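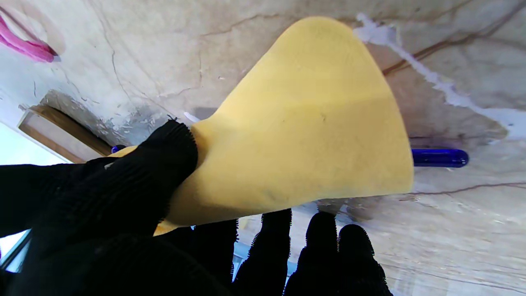
Jeudi soir, 18 janvier 2018, il pleut, le train avait du retard et j'ai le chat sur le bras gauche, donc je tape vite. Plusieurs d'entre vous réclament la suite de l'histoire du levain. La voilà, en vrac.

Rappel pour ceux qui débarquent : j'ai repris le pain en avril dernier. Premier levain mort en neuf jours. Deuxième levain, celui de maintenant, s'appelle Bellis. Oui je donne des noms. Farine de seigle T130, eau du robinet laissée dans une carafe la nuit, un bocal à joint orange sans le joint. Rien de plus.

Donc Bellis. Très en forme jusqu'aux fêtes. Doublait en cinq heures à côté du radiateur. Puis on part chez mes beaux-parents, je la mets au frigo, on revient, et là une couche de liquide gris dessus, une odeur de dissolvant à faire pleurer. Panique. J'ai failli tout balancer.

Et puis non. J'ai vidé le liquide, gardé une cuillère à soupe du fond (la partie la plus claire, pas celle du dessus), nourri à 1 pour 2 pour 2, tiède. Matin et soir. Le premier jour rien. Le deuxième, trois bulles qui se battaient en duel. Le troisième j'ai retrouvé le couvercle soulevé et le plan de travail à nettoyer.

Le seigle séché c'est du ciment, soit dit en passant. Ne grattez pas avec un couteau, j'ai rayé le mien. Linge mouillé posé dessus, dix minutes, ça s'en va tout seul. Et surtout pas dans l'évier, enfin pas les gros morceaux, on a déjà démonté le siphon une fois cet hiver et l'ambiance à la maison s'en est ressentie.
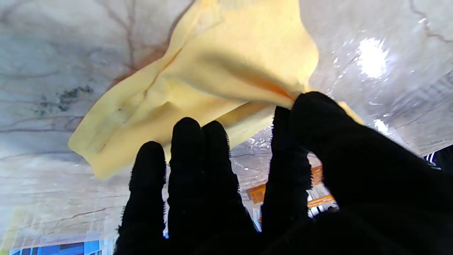 Bref, levain réveillé, restait à faire du pain avec. Samedi, grosse motivation, je sors la farine du moulin de Jirance. Je vous en avais parlé à l'automne, on s'y arrête quand on descend voir ma soeur. Une T80 un peu grise, qui sent vraiment quelque chose, noisette, foin, je sais pas. Elle boit énormément. Avec ma recette habituelle (70 % d'eau) j'avais une pâte raide, presque une pâte à modeler. Monté à 76. Mieux. Collant mais mieux.

Ma recette du moment, pour un gros pain :

500 g de T80
380 g d'eau
110 g de levain bien actif
10 g de sel, gris, parce que c'est ce qu'il y a dans le placard

Mélange farine et eau, une heure d'attente. Ensuite levain, ensuite sel. Je rabats toutes les demi-heures, quatre fois, et après je la laisse tranquille. En cuisine il fait 18 en ce moment donc ça traîne, comptez sept heures. En été c'était plié en quatre.

Façonnage : je suis toujours nulle. Ma boule part en galette dès que je lâche. J'ai regardé toutes les vidéos possibles, tout le monde fait ce petit mouvement de tirer vers soi, chez moi ça déchire. Moins de farine sur le plan, je crois que c'est ça la clé, il faut que ça accroche un peu. A vérifier le week-end prochain.

Une nuit au frigo dans le banneton. Four à fond, cocotte en fonte dedans pendant 45 minutes, et là on enfourne à froid sorti du frigo, 25 minutes avec couvercle, 20 sans. Je me suis brûlé le poignet, comme à chaque fois.
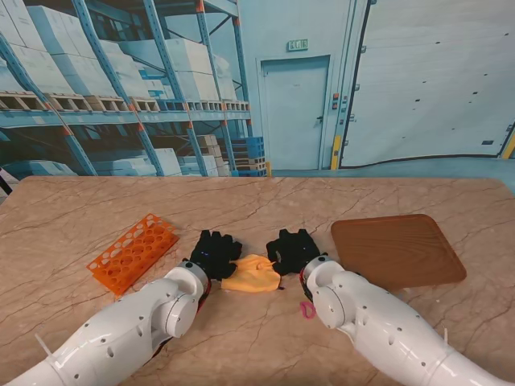

Crédit photo : Grirkero

Résultat de samedi : croûte superbe, vraiment, ça chantait en sortant du four. Mie un peu serrée en bas, un énorme trou en haut, le genre de trou où la confiture disparait. Ça veut dire pas assez poussé, d'après le forum. Ou trop. Les deux écoles se disputent sur 16 pages, le fil en est à 1411 messages, je me suis couchée à une heure du matin pour rien.

Dimanche j'ai refait pareil avec une heure et demie de plus à température ambiante. Mie plus régulière, goût plus acide. Les enfants ont préféré le premier, « parce que celui-là il pique ». Mon mari a mangé la moitié des deux sans faire de commentaire.

Côté matériel, on m'a demandé pour la balance. C'est une Juvevlow, achetée d'occasion, elle s'éteint toute seule au bout de deux minutes, toujours au moment où je verse l'eau. Je ne la recommande pas spécialement. Elle pèse, voila. Pour la lame, une lame de rasoir sur une baguette en bois du traiteur du coin. Pour le banneton, longtemps j'ai pris une passoire avec un torchon fariné à la farine de riz et franchement la différence n'est pas énorme. Le torchon, un vieux, en lin, qu'on secoue et qu'on lave sans adoucissant sinon le pain sent la lessive. Vécu.

Ah et les restes de levain ! Je ne jette plus. Tout va dans un deuxième bocal au frigo et le mercredi on fait des crêpes : le bocal, deux oeufs, du lait jusqu'à ce que ça coule, une pincée de sel. Les crackers aussi, étalés très fin sur du papier cuisson avec huile d'olive et graines, 160 degrés jusqu'à ce que ça casse. Ceux au cumin sont partis en un apéro.

J'ai aussi tenté une brioche au levain. On n'en parlera pas ce soir.

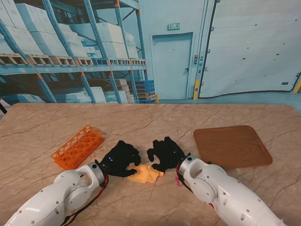 Une question qui est revenue dans les commentaires du dernier billet : peut-on congeler son levain avant de partir en vacances ?

De mon côté je le fais sécher plutôt que de le congeler : étalé en couche fine sur du papier cuisson, deux jours à l'air, puis émietté dans un petit pot fermé. Au retour, une cuillère de miettes, de l'eau tiède, de la farine, et il faut compter trois ou quatre jours de rafraîchis avant de faire du pain avec. J'en ai un pot au fond du placard, en secours, depuis novembre.

Le week-end prochain, donc : essai de façonnage avec moins de farine, et peut-être un pain aux noix s'il en reste du sac de ma soeur. Si quelqu'un a une adresse pour de la farine de petit épeautre pas hors de prix je prends, celle du magasin bio a encore augmenté. Je file, faut que je nourrisse Bellis et le chat a faim aussi.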